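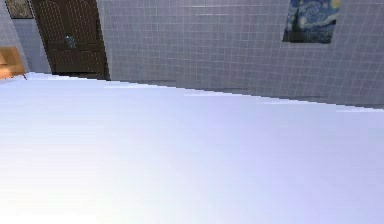
Flotamwood simulated room, worktop close view with door and tiled wall behind.

Flotamwood Controller Comparison: call for operators and controller teams

Bivance is looking for remote operators and controller teams for the second round of the Flotamwood comparison. The work takes place in simulation. Operators drive a simulated arm by hand controller, and the same tasks are then run by submitted controllers, so that the two sets of results can be set side by side. The round opens in May and operator places will be filled as suitable applications come in.

The first round produced 3534 scored trials and compared two parallel-jaw gripper models on a single arm. The second keeps both grippers and adds a third, the Paewai three-finger model, together with a change of camera position between blocks. We want to know how much of the difference between controllers comes from the hand and how much from the view.

What operators will do

Each operator completes 60 trials, split into blocks of no more than 40 minutes. A block uses one gripper and one camera position throughout. Trials cover reaching, grasping, placing and returning to the start pose. Before each block there is a viewpoint check, in which the operator confirms that the room is displayed correctly and that the far edge of the work surface can be followed across the view. Edges may look stepped at the resolution we stream. Please report dropped updates, but not stepped edges. 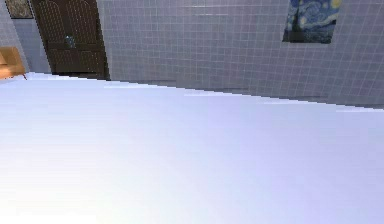 What controller teams will do

Teams submit one controller per entry, packaged to run without a network connection. Position, velocity and impedance control are all accepted. The controller receives joint states, gripper opening and colour images from the active camera – no depth, and no object poses. Entries must run with all three grippers. Gains may differ between grippers but must be fixed before scoring begins.

Scoring covers task completion, time to first contact, peak contact force and the number of regrasps. A trial stopped by the operator or by the controller's own safety limit counts as incomplete. We run each entry on our own machines and return the full logs to the team that submitted it.

Cameras are calibrated against fixed parts of the room. Views that take in the floor, the wall tiles and the furniture are used for checking camera pose between blocks and are not scored. 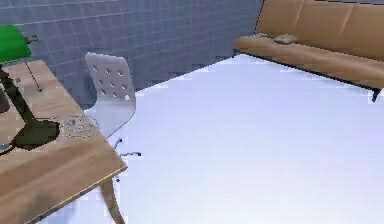 Who can apply

Operators should be 18 or over, with normal or corrected vision and a wired internet connection. Experience with a robot arm is useful but not required. We also want people who have never used one, and places are held for both groups. Controller teams may come from universities, firms or neither. A team may enter more than one controller, provided the entries differ in method and not only in tuning.

Operators are paid per completed block, including blocks stopped by a fault at our end. Controller teams are not paid, but there is no entry fee.
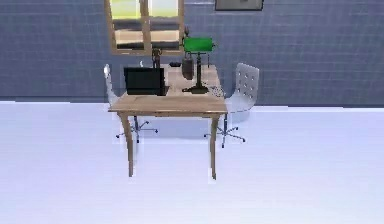

Applications go through the Flarkance portal under reference 3246. Operators should give their hours of availability and say which hand they use for fine work. Teams should add a short note on how their controller deals with thin or partly hidden items when only colour images are supplied. The desk layout, with the lamp and the loose coiled cable towards its right end and the laptop on the left, is a suitable reference for that note. Two pages is enough, and plots may be attached separately. Applicants from the first round need to apply again, as the consent form has changed.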